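24/10/2020

**Rendov to stage a one-day outdoor concert, and makes few promises**

Concert promoter Rendov will put on a one-day outdoor show at Meléndez next summer, with 12 acts on a single stage. Tickets are capped at 955 and cost $59 each. The lineup is not being released today, because half of it is not signed yet and we have all read announcements where the big name quietly disappears by spring.
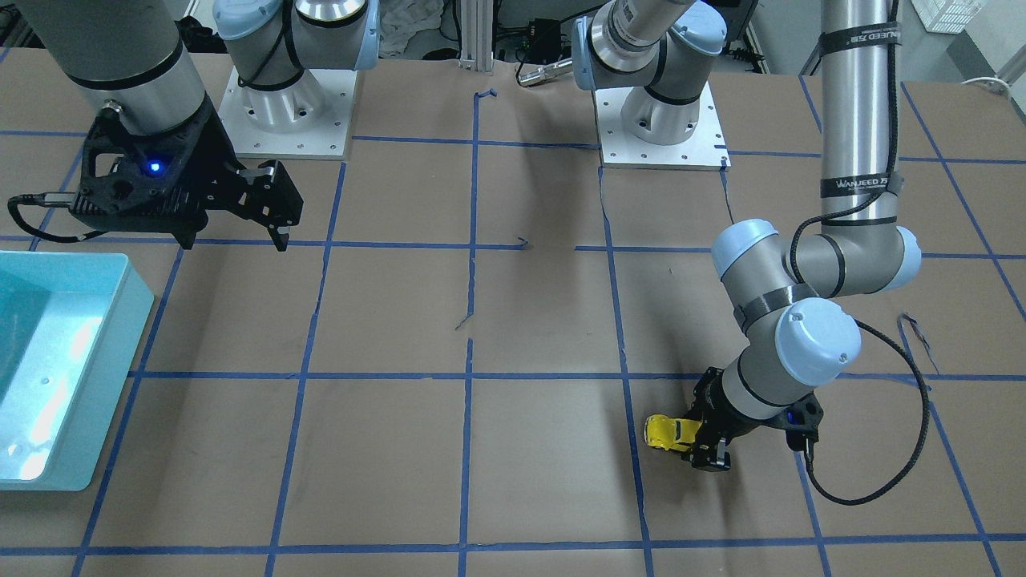 Rendov has its doubts about the festival business in general. Fans are told every year that the sound will be better, the lines shorter and the food worth the price. Then they stand in a field and pay for parking twice. We can't swear that our day will be much different. We can say that parking is in the ticket, that water is free, and that the stage faces away from the highway - which should have been obvious to whoever ran shows on this site before.

There will be no VIP area. Walter Tamayo, who books the acts for Rendov, looked at the numbers and didn't believe them. "People pay triple to stand behind a fence with a couch in it," Tamayo said. "Maybe they love it. I've never met one who did." 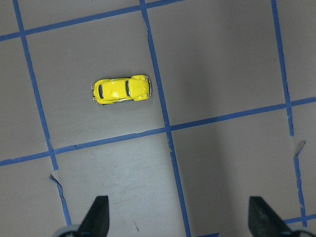

Bands on the bill will be asked to play full sets of at least 40 minutes. Older fans like to say that festivals were better when everyone turned up in a beat-up van and slept on the grass, and we suspect a good part of that is memory doing the band a favor. A yellow Volkswagen Beetle looks great on a poster, much like the little toy one here, but it never fixed a bad PA. The money that would have gone to retro decorations is going to the sound system, supplied by Zemitz. Whether it's enough will be clear after the first song.

Refunds will be paid in full if the show is called off. If a single act drops out, they won't be. 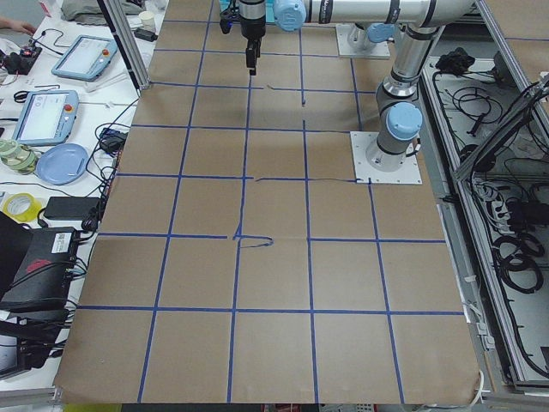 Socorro Villca thinks that last rule is too hard on fans, and told Rendov that a headliner pulling out should count as a different show. We have heard the point and are still arguing about it - the final terms will be printed on the order page before any ticket is sold.

Press requests go to Jhosep Arboleda at the Rendov office.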